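Keeping the Dzene Cell in Working Order

At the Raltireo development shop in Wotdale, the two-armed robot known as the Dzene cell receives more attention than any other piece of equipment in the building. Its task is a modest one by industrial standards. The cell handles small flat devices and the trays that hold them, and it must do so without scratching a surface or dropping a part. Meeting that requirement depends less on the robot's software than on the condition of its fingers, its mounts and its cables.

Responsibility for the cell rests with Lingyun Shi, the shop's equipment lead, and with Dragica Perić, who maintains the grippers. Together they drew up the maintenance plan now in force. Under the plan, the cell is inspected every 200 operating hours, and no inspection may be shortened to make up for lost production time.

"The arms themselves ask for very little," Ms. Shi said. "Most of our work is at the last few inches, where the machine meets the part."

Each inspection begins at 7 a.m. with the arms parked and the power locked out. Ms. Perić checks the mounting bolts at both wrists against a printed torque sheet, then examines the fingers under a hand lamp. She is looking for worn ridges, for grit in the slots, and for any difference in height between the two tips. Fingers that fail are replaced as a pair. A single new finger beside an old one will close unevenly, and the part will turn in the grip.

The cables are next. They must hang with enough slack for the full swing of the arm and must never rub against the housing. A cable that has begun to stiffen is changed the same morning. Replacement takes 34 minutes when the spare set has been laid out in advance, and considerably longer when it has not.

Handling trials follow on the white table, with both arms in use and the wrist cameras running. 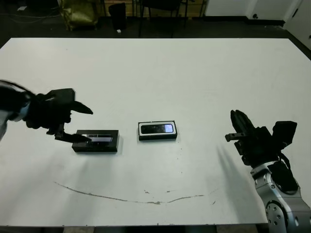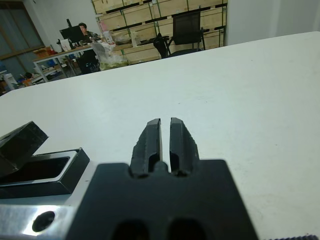
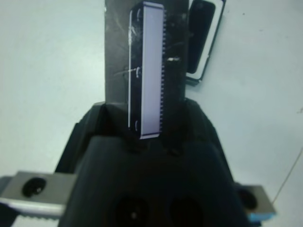
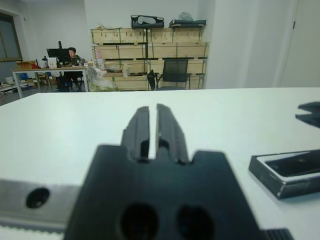 Two-handed work at the table, and views from the wrist cameras.

The wrist cameras require a procedure of their own. Each is mounted close to the gripper, and a slight shift in its bracket will move every position the robot calculates. Ms. Perić compares a fresh image with a stored reference before any trial is counted. If the fingers do not appear where the reference places them, the camera is reseated and the calibration is run again from the start.

A full calibration uses 240 positions and is carried out after any change of fingers. A short version, with 30 positions, is permitted when nothing on the wrist has been loosened. The choice between the two was a matter of some debate when the plan was written. Keith Halliday, who manages the shop's schedule, had asked that the short version be made the standard. He withdrew the request in July, after a loose bracket went unnoticed for most of a shift and an entire batch of trials had to be repeated.

"I was counting the minutes we would save," Mr. Halliday said. "I had left out the minutes we would spend doing the work twice."

Lighting has proved to be a more stubborn problem. Glossy parts reflect the ceiling fixtures, and the reflections move as the arm moves. The shop has tried matte covers on the lamps and a lower lamp position, with mixed results. Jadwiga Pawłowska, an optical technician with the supplier Gullon, visited in the spring and recommended fixed exposure settings for the cameras. The settings were adopted on both wrists and are now recorded on the inspection form.

The form itself runs to two pages and is kept on paper beside the cell. Ms. Shi intends to move it to the shop's maintenance database before the end of the year. Until then, completed sheets are filed by inspection number, and the most recent one stays clipped to the control cabinet — where the next operator is required to sign it before releasing the arms.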